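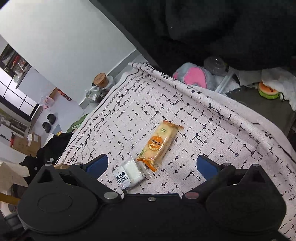
A **flow wrap** is a sealed tube of flexible film used to enclose a single portion of food, most often a snack bar, biscuit, small cake or candy. It is recognized by two crimped end seals and, in most cases, a lengthwise seam along the back. The format is also called a pillow pack, fin-seal wrap or horizontal wrap, although some trade writers reserve "pillow pack" for bags filled from above.

## Structure

A typical flow wrap is made from one piece of film. The film is folded around the product so that its two long edges meet underneath, and the edges are pressed together to form the back seam. Two seam types are common:

- **Fin seal:** the inner faces of both edges are joined, leaving a narrow flap that is folded flat against the pack.
- **Lap seal:** one edge overlaps the other. It uses slightly less film but requires a material that will seal on both faces.

The ends are closed across the full width of the tube. Heated jaws with matching ridges press the layers together and leave the parallel lines known as crimping. The ridges increase the contact area and help the seal close over the places where the back seam adds extra layers. The outer edge of each end is cut straight or in a zigzag. A zigzag cut gives many starting points for a tear. Straight-cut packs often have a small notch instead.

The tube is always longer than the product. The spare length, called the end allowance, keeps the food clear of the hot jaws. If it is too short, crumbs or fat may be caught in the seal and form a channel through which air can pass.

## Materials

Most snack wraps are plastic films, used singly or in layers. Oriented polypropylene is widely used because it is clear, stiff and a good barrier to moisture. It is a weaker barrier to oxygen, and foods high in fat are often packed in a coated or metallized version. Metallized film carries a very thin layer of aluminum, which blocks light as well as gas.

Clear film shows the food but gives it little protection from light. Many designs compromise by printing solid color over the end seals and leaving the body wholly or partly clear. The printed ends hide the creases formed by crimping, and they frame the product on the shelf. Paper-based films with a sealable coating are also in use. They hold a fold better than plastic and generally tear more easily.

## Printing and layout

Film is printed on the roll before wrapping. Small dark blocks near one edge, called eye marks, are read by a sensor so that each cut falls between two designs. When the reading drifts, the artwork appears off-center and part of the next pack's design may show at one end.

The main label is normally placed in the middle of the front face, where the film lies flattest. Round and oval labels are common on narrow packs. Smaller text is placed toward the ends or on the back beside the seam. Date codes are added during wrapping by ink jet, laser or heat transfer, and are usually set in a plain area where they do not cross a fold.

## Handling and storage

Wrapped portions sold in bulk are usually packed loose in an outer bag or carton. The wraps slide easily over one another, and a stack higher than a few pieces tends to spread. In the home they are kept in tins, drawers or shallow baskets. Bars may be stored on edge, with one end seal facing up, which allows mixed kinds to be sorted by color without lifting each one out.

A storage guide written by Lemlem Beyene and Fikri Purba for the packaging firm Grewal recommends a bin depth of 12 centimeters for single-portion packs - deeper bins put more weight on the lower layer and crush soft contents. The guide also advises turning stock every 14 days, with older packs moved to the front.

Common faults include:

- **Channel leak:** a fine gap in the end seal, usually at the point where the back seam crosses it.
- **Burned seal:** film that has become brittle or distorted from too much heat or too long a press.
- **Pinhole:** a small puncture, often caused by a sharp corner on a neighboring pack.
- **Loose wrap:** excess width in the tube, which lets the food slide and break.

## Testing

Seal quality is commonly checked by placing packs under water in a closed chamber and lowering the air pressure above them. A stream of bubbles marks a leak. In a trial at the Lirovia packing plant, Shanthi Gazi tested 3622 bar wraps by this method and found leaks in 14, most of them at the back-seam crossing. Peel strength is measured separately, on a strip cut from the seal and pulled apart at constant speed.

## Disposal

Single-plastic wraps can be recycled where film is collected, although small pieces are often lost during sorting. Layered and metallized wraps are harder to process and in many areas go to general waste.

## See also

- Heat sealing
- Portion pack
- Twist wrap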